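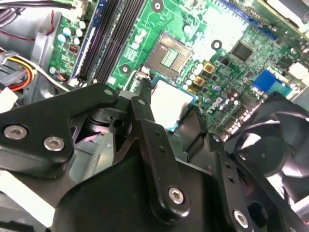 Photo: Jagadeesh Thomas

Filed under: Reviews / Home Audio / Vinyl Transfer

Review: Bundgaard USB Phono Preamp
15/01/2024

The Bundgaard sits between a turntable and a computer. It takes the signal from a moving magnet cartridge, applies the standard playback curve, converts the result to digital and sends it out over USB. It also has a pair of analog outputs for a normal amplifier. The price is $200, and for that you get the box, a short cable and a folded sheet of instructions in small type.

I bought it in September to work through two shelves of records, mostly Neapolitan song and light opera, with a few dance band sides that were never put out on CD. My old Stinard had developed a hum on the left channel that no amount of ground wire would cure.

Setup is plain. The turntable plugs into the back, the ground wire goes under a thumb nut, and the USB cable powers the whole unit. The computer found it without a driver. The input level is set by a single knob on the front with no markings between the two end points, so getting back to a previous setting is guesswork. I put a small pencil line on mine. There is a clip light, which comes on a little before the signal really clips. I would sooner have it that way around.

You will need your own recording software. The sheet suggests the Zindport editor and includes a code for a trial, but any recorder that accepts a stereo USB input will do. I used Zindport for the first batch of records and then went back to the program I already had. Zindport splits tracks by looking for silence, and on a worn pressing there is very little silence to find.

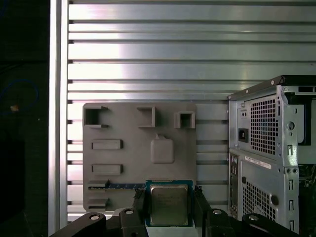

Sound and noise

With the stylus lifted and the knob at my usual setting, the noise floor is low enough that surface noise on even a clean record covers it. The Stinard, before it went bad, was a touch quieter but had a slight lift in the upper treble. The Bundgaard is flatter. Tenor voices in particular come through without the edge I had got used to and had been blaming on the cartridge.

Bass is firm down to the point where rumble starts. There is a low cut switch on the underside, and it helps with warped records. It also thins out the double bass a little, so I leave it off unless the cone on the woofer is visibly moving. The switch makes a loud click in the recording if it is thrown during a transfer.

Channel balance is good at normal settings. Turn the knob down into the bottom quarter of its travel and the right channel drops away first — a common fault in cheap two-section controls. 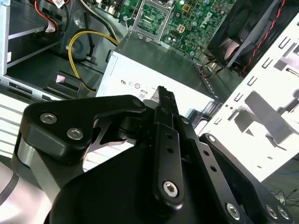

Keep it above that point and the problem does not come up with an ordinary cartridge. A high output model might force the knob lower, and I do not have one to test.

I have now transferred 47 sides with it. There was one dropout in all that, on a long side of overtures, and I traced it to a hub. Plugged straight into the computer it has behaved. The case gets slightly warm after an evening of use.

Faults

The USB socket is on the same side as the turntable inputs and too close to them. Thick phono plugs press against the cable. The feet are hard and slide on a painted shelf. No loading options are offered, so anyone with a cartridge that is fussy about capacitance should look elsewhere. There is no headphone output either, and you have to monitor through the computer, with the delay that brings.

Midton sells a box with most of these points fixed, at $800. For a couple of shelves of records I could not make the case for it.

Verdict: recommended for moving magnet users with a free USB port. Check the clearance of your plugs first.

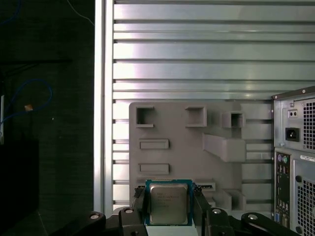 Balakrishnan Raju wrote in to say that his has the same balance problem at low settings, but on the left channel. He runs a fairly hot cartridge and ended up fitting a pair of inline attenuators between the unit's analog outputs and his amplifier, which did nothing for the recordings. Moving them to the input side changed the loading and dulled the top end, so he took them out again. He now keeps the knob at the midpoint and corrects the level in software after the transfer.

Get new reviews by email. Enter your address to join our newsletter. You can unsubscribe at any time.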